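4. Recording Processor Handling Trials

This section covers the processor task in the Tukaneck protocol. Complete the arm calibration in Section 3 before you begin.

4.1 Fixture side

1. Load the Idorix controller profile and set the grip force limit to 30 percent.

2. Jog the gripper to the processor holder on the gray fixture plate. Close the finger pads on opposite edges of the processor.

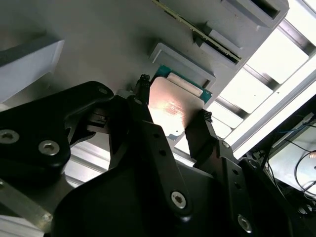
3. Log the wrist angle at contact. The grasp model is trained on this value, so do not round it.

CAUTION: Do not let the pads touch the underside of the processor.

4. Back off along the holder axis and hold for 2 seconds. Save the wrist view under the trial number.
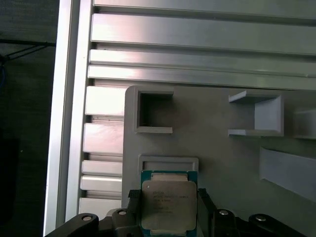 Géza Fülöp asks that the hold be kept even on failed trials, as the slip estimator needs a still segment to set its baseline. Mark such trials F in the log.

5. Check the fixed camera view. The CPU socket and the fixture plate must both be visible.

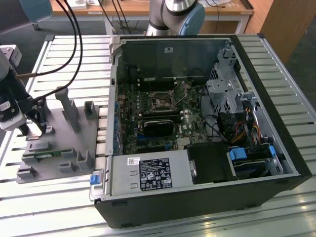
4.2 Board side

6. Confirm that the socket lever is open.

7. Approach the socket at reduced speed and stop above it.
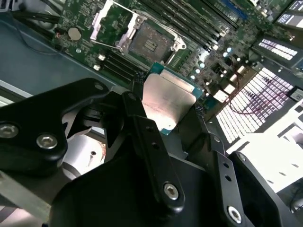 8. Compare the estimated tilt with the socket plane. If they differ by more than 2 degrees, abort and re-grasp.

NOTE: In the Trevaskis runs, 42 trials were aborted at this step. Keep aborted trials in the data set; they are scored separately in Section 6.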